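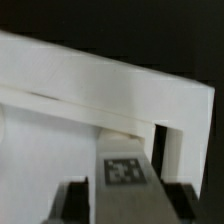 Matte white plastic, close up.

Dritau Clirnau looper: long memory, short manual

Reviewed by Biljana Zupan
2021-12-24

The Clirnau is a stereo looper pedal with two footswitches, two independent tracks and 362 seconds of recording time shared between them. It costs nearly 200 dollars. I used it for six weeks with an electric guitar, a small synthesizer and, at two rehearsals, a vocal mic through the mixer's effects send.

The enclosure is folded steel, painted dark gray. All jacks are on the back edge, so it fits tightly against its neighbors on a board. Power is nine volts, center negative, and the pedal will not run from a battery. It ships without a supply. On a shared supply with a digital delay there was a faint whine in the right channel, which went away when I moved it to an isolated output.

Recording works the usual way. Press the left switch to start, press again to close the loop and begin playback, press a third time to overdub. Timing at the close point is good. Short rhythm parts came back without a click at the join, and a held synth chord showed only a slight dip in level. Holding the left switch removes the last overdub. Holding it again restores it, so a backing harmony can be dropped for a verse and brought back for the chorus.

The right switch selects the track. A single press moves to the other track at the end of the current loop, and a double press moves immediately. I had trouble with the double press in boots. The window is short, and a slow second press is read as two track changes, which puts you back where you started. The window cannot be adjusted in the version I tested. Aušra Stankevičius, who sings and plays accordion in our rehearsal band, had no trouble with it at all in flat shoes.

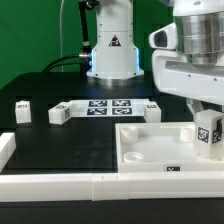

Mirkwood Songwriters' Club – Equipment Reviews

Sync is the weak area. The pedal accepts MIDI clock through a 3.5 mm jack and will follow a drum machine, but only if the clock is already running when you record the first loop. If the clock starts later, the loop keeps its own length and drifts. The manual gives this one line, on the last page, under the heading for factory reset.

Sound quality is fine. The dry signal is passed in analog form and I could hear no change with the pedal bypassed or engaged. Loops are slightly darker than the source after four or five overdubs, mostly above the range of a guitar cabinet. With vocals it is easier to hear, and I kept the layers down to three on those songs.

Storage is limited to one loop per track. Both survive a power cycle. There is a USB port for export, and files come out as ordinary WAV, one per track, with no overdubs separated. Import works in the other direction if the sample rate matches. If it does not, the status light blinks red and the file is ignored.

I compared it with the older Rimkutė looper on the club shelf, which has a single track and a dedicated stop switch. For solo practice I still prefer the older one. Stopping the Clirnau takes a press of both switches together, and on two songs I caught only one of them and recorded over the ending. An external stop switch can be plugged in, and I would budget for it.

For verse and chorus arrangements the second track justifies the price. Players who need tight clock sync should wait for the firmware update planned for April, and check the release notes before buying.

Club members can borrow the test unit for a week at a time. Bring your own power supply.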